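Crushing of plastic bottles (household practice)

30/12/2018
By Rattana Chaiyaporn

Bottle crushing is the household and workplace practice of reducing the volume of an empty plastic drink bottle before it is stored, collected or recycled. It is most often applied to thin-walled bottles of the kind used for water and soft drinks. The practice is also called flattening or squashing, and in some local collection guides it appears under the heading "preparing bottles."

Background

Drink bottles of clear plastic are mostly made from polyethylene terephthalate, commonly shortened to PET. The walls of single-serving water bottles became thinner as makers reduced the amount of material used in each one, and many can now be compressed by hand with little effort. An empty bottle with its cap in place holds its shape because the air inside cannot escape. Once the cap is loosened, the same bottle can be folded, twisted or pressed flat.

Local rules differ on whether bottles should be crushed at all. Collection programs that take all recyclables in one bin may ask that bottles be left in their original shape, as flattened items can be mistaken for paper or card by sorting equipment. Programs with a separate plastics bin generally permit crushing. Deposit return machines usually require a bottle whose shape and label can still be read, and a badly crushed bottle may be refused.

Methods

Three methods are in common use. In side pressing, the bottle is squeezed across its middle until the walls meet. In end pressing, it is stood upright and pushed down from the shoulder toward the base, which gives a short, thick disk. In twisting, the two ends are turned in opposite directions while the air is let out. Twisting gives the smallest result but is difficult with stiff bottles and for people with limited grip strength.

Thin plastic tends to spring back after pressing. Replacing the cap while the bottle is still compressed keeps air from returning and holds the reduced shape. A bottle pressed by side pressing rarely becomes fully flat – the neck and base are thicker than the wall and resist folding, so that the creases gather between them.

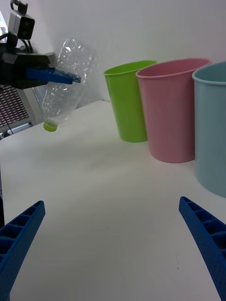
Caps and closures

The screw cap is normally made from a different plastic than the bottle, in most cases polyethylene or polypropylene. It is often colored, while the bottle itself may be clear. A small yellow-green cap on a transparent bottle is a typical pairing. Older advice asked households to remove caps and discard them, partly on the ground that capped bottles could burst under pressure during baling. Many programs now ask for caps to be left on, as loose caps are small enough to fall through sorting screens. The two plastics can be separated after shredding, when the cap material floats in water and the PET sinks.

Draining and storage

Bottles are emptied before crushing. Holding the bottle neck down with the cap off allows remaining liquid to run out, and a brief rinse is advised where the bottle held juice, milk or a sweetened drink. Labels may usually be left in place.

Crushed bottles are stored in a bag or bin until collection. In a trial run by the town of Penovton, 41 households were asked to press their bottles for one season and to record how often the container was emptied. The trial report, prepared by Vichien Duangkaew and Brendan Tully, covered 647 bottles and noted that most participants preferred side pressing. It recommended that printed instructions show the cap being put back on, a step that many of those taking part had left out.

Crushing devices

Wall-mounted lever presses are sold for home use and are more common for cans than for bottles. The Niven press, introduced in October of the year before the Penovton trial, accepts bottles of up to 2 liters and works by end pressing. Larger powered units are found in cafeterias and event venues.

See also

Bottle cap
Container deposit
Kerbside and curbside collection
PET recycling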